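크림색 수건이랑 천, 구김 없이 개는 법 있을까요?

살림 게시판 > 빨래·정리

안녕하세요, 늘 눈팅만 하다가 처음 글 올려요. 얼마 전에 만화 그림이 찍힌 크림색 천을 하나 샀는데요(얇은 면 같은데 라벨을 버려서 정확한 소재는 몰라요 ㅠㅠ) 이게 갤 때마다 삐뚤어져요. 분명 모서리를 맞췄는데 펼쳐 보면 한쪽이 사선으로 돌아가 있고, 그림 있는 쪽에 주름이 그대로 남아요.

지금은 연회색 타일 무늬 바닥 위에 바로 펼쳐 놓고 개고 있어요. 바닥이 미끄러워서 그런지 한쪽을 당기면 전체가 따라와요. 다림질은 웬만하면 안 하고 싶고요, 서랍 안쪽 폭이 28cm라서 거기 딱 들어가게 개는 게 목표예요. 같은 색 수건도 몇 장 있는데 그건 또 두꺼워서 세 번 접으면 배가 볼록해지더라고요. 천이랑 수건이랑 같은 방법으로 개도 되는지, 아니면 따로 해야 하는지도 궁금해요!
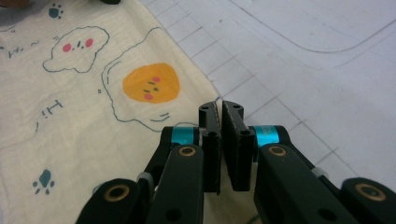
글쓴이 Man-lok Chien | 4월 25일 | 조회 329

아 그리고 하나 더요. 그림이 바깥으로 나오게 개는 게 나은지, 안으로 넣는 게 나은지도 알려 주시면 감사하겠습니다. 저는 서랍 열었을 때 그림이 보이면 좋겠는데 엄마는 색 바랜다고 무조건 안으로 넣으래요. 둘 다 해 보신 분 계실까요?

답변 2개

So-ying Kao 님

그냥 돌돌 마세요. 저는 수건이고 행주고 다 말아서 바구니에 세워 놔요. 주름 신경 써 본 적이 없네요 ㅎㅎ 서랍 폭도 상관없어지고요.

└ Man-lok Chien: 말면 그림이 안 보여서요 ㅠㅠ 그래도 수건은 한번 말아 볼게요, 감사해요!

Marjatta Pesonen 님

저도 똑같은 걸로 한참 고생해서 길게 써 볼게요. 제 생각엔 개는 순서보다 개기 전에 펴는 게 훨씬 중요해요. 뭉쳐 있는 걸 대충 반으로 접고 시작하면 안쪽 꼬임이 그대로 눌려서, 나중에 아무리 모서리를 맞춰도 돌아가거든요.

일단 바닥 말고 테이블로 올라오세요. 허리도 덜 아프고(이게 제일 커요!) 양쪽 끝을 같이 잡기가 편해요. 저는 예전에 Brolley라는 동네 가게에서 산 얇은 매트를 깔고 쓰는데, 가로세로 줄이 있어서 천 가장자리를 줄에 대고 맞추면 삐뚤어진 게 바로 보여요. 줄 있는 매트가 없으면 재단용 모눈판이나 큰 달력 뒷면에 선 그어서 쓰셔도 됩니다.

순서는 저는 이렇게 해요.

1. 뭉친 수건을 판 가운데쯤에 올려놓고 양손으로 하나씩, 왼쪽 끝이랑 오른쪽 위쪽을 잡아요. 모서리를 못 찾겠으면 작은 라벨부터 찾으세요. 라벨 달린 데가 보통 가장자리라서 거기서부터 따라가면 금방이에요. 꼬인 데를 풀면서 바깥쪽으로 살살 당겨 주는데, 한쪽만 확 당기면 딸려 오니까 꼭 양쪽 같이요.
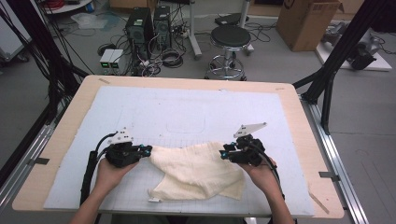 2. 네 귀퉁이가 다 나왔으면 손바닥으로 가운데에서 바깥으로 쓸어 주세요. 만화 그림 천은 그림 쪽을 아래로 두고 쓸면 좋아요. 두 번이면 충분하고, 너무 세게 문지르면 얇은 천은 오히려 늘어나요.

3. 긴 쪽을 먼저 반으로 접고 서랍 폭을 봐 가면서 나머지를 접어요. 28cm면 저는 완성 폭을 조금 작게 잡을 것 같아요. 딱 맞추면 넣을 때 옆이 쓸려서 다시 구겨져요.

4. 두꺼운 수건은 세 번 접지 말고 반 접은 다음 양끝을 가운데로 모아서 다시 반. 이러면 접힌 데가 한쪽으로 몰려서 배가 덜 나와요. 그러니까 천이랑 수건은 따로 하시는 게 맞아요!

그림 방향은 어머님 말씀도 이해는 가는데 서랍 안이면 빛이 별로 안 들잖아요. 저는 바깥으로 해 둬요. 창가 선반에 올려 두실 거면 안으로 넣으시고요.

참, 건조대에서 걷을 때 한 번 탁탁 털어 주면 1번이 진짜 쉬워져요. 저는 이걸 자꾸 까먹어서 맨날 꼬인 걸 푸네요 ㅋㅋ

└ Man-lok Chien: 와 이렇게 길게 써 주시다니 감사합니다! 달력 뒷면은 생각도 못 했어요. 11월 거부터 뜯어야 하나 ㅋㅋ 수건도 4번대로 해 볼게요.

└ Marjatta Pesonen: 작년 달력 쓰세요 ㅋㅋㅋ 선은 꼭 연필로요, 볼펜은 천에 묻어요.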